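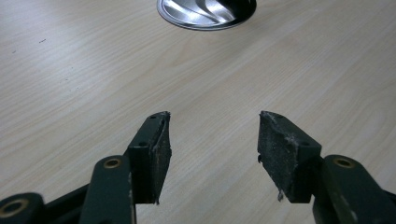
Costello: a corpus of hospital ethics policy documents

Version 2, data card last touched 21st April

What it is

Costello is a collection of 2,000 policy documents on end-of-life care, written by hospitals, hospices, nursing homes and the occasional professional body. Most of them concern the withdrawal of treatment, advance directives, conscientious objection by staff, and who gets to decide when a patient can't. The documents are plain text, in English, one file per policy, with a metadata table alongside.

It was put together by Rhea Saludo and Jarlath Ó Conaill as part of the Grambridge project, which set out to compare how institutions talk about dying and ended up learning a great deal about how institutions talk about binders.

The name has no meaning. We needed a folder name and it stuck.

What it isn't

Costello has no patient records, case notes or consult reports. It says nothing about what any institution does at the bedside. A policy can promise a family meeting within a day and a hospital can hold one, or forget to, and our files look the same either way.

It also isn't legal guidance. Many of the policies cite statutes, some of which have since been amended. Please don't use the corpus to find out what the law is, and please don't write to us asking whether your uncle's living will is valid. Two people have. We were polite.

Contents

policies/ — the text files, named by ID
metadata.csv — one row per policy
labels.csv — topic and stance labels, one row per passage
guide.txt — the annotation guide, including the arguments
CHANGES.txt — what we broke and when

Metadata fields

id: matches the file name
inst_type: hospital, hospice, nursing_home, professional_body, other
affiliation: religious, secular, unstated
year_adopted: blank when the policy doesn't say
year_revised: blank more often than you'd like
topic_main: one of 7 topics, listed in the guide
pages_orig: page count before extraction, cover sheets included

Institution names have been replaced with codes. This is a courtesy and offers very little protection, as anyone with a search engine and a distinctive mission statement can undo it. We removed the names of signatories, phone numbers, and one recipe for lemon bars that had been stapled into an appendix and scanned along with it.

How it was collected

We wrote to institutions and asked. Those that published their policies openly were collected from their public sites. Those that didn't were sent a letter, then a second letter, and then left in peace. Everything in the corpus was either public already or released to us in writing with permission to redistribute.

Scanned documents went through Gritik, our text extraction script, which handles clean pages well and treats tables as a personal insult. If you find a stretch of numbers in the middle of a sentence about palliative sedation, that was a table.

Labels

Each passage was labeled by both of us, working separately from the same guide. Stance is scored from 1 to 5, where 1 means the passage leans strongly toward preserving life whatever the burden and 5 means it leans strongly toward the patient's refusal or request. A 3 can mean balanced, or it can mean that the passage was written by several people who disagreed and had a deadline. The guide has a flag for the second kind, called "mush." Please use it if you extend the labels.

Where we disagreed, both scores are kept. We did try averaging them, and got a set of opinions that neither of us held.

You should know where we started. Rhea thinks the wide use of the word "dignity" tells you nearly nothing, as it turns up on every side of every question in the corpus. Jarlath thinks it tells you who the author was afraid of. Both views leaked into the early labels, and CHANGES.txt marks the batches we redid.

Known problems

Large hospitals are overrepresented. They have legal departments, and legal departments produce documents.

Religious institutions are better represented among the hospices than among the hospitals. Don't compare affiliation across the two types without adjusting for it.

Some policies are near copies of each other, passed from one institution to the next with the letterhead changed. In one case the letterhead wasn't changed. Duplicates are marked in the metadata from version 2 onward, in a column called dup_of, which we forgot to list above and are listing here.

Assisted dying is covered unevenly. Many institutions have no policy on it, and plenty of others have one that runs to a single paragraph explaining that a policy is being prepared.

Uses we'd rather not see

Don't train anything on this that will advise families or clinicians on a live decision. Don't rank institutions by stance score. The scores describe passages of prose, and a hospital is a poor thing to judge by its prose.

Citing and corrections

Cite as Saludo and Ó Conaill, Costello corpus, Grambridge project, with the version number. Extraction fixes are welcome and should go through the Cullusau tracker, with the policy ID in the title. Disputes over a label should quote the passage and the line in the guide you think we ignored. The next round of corrections closes in September.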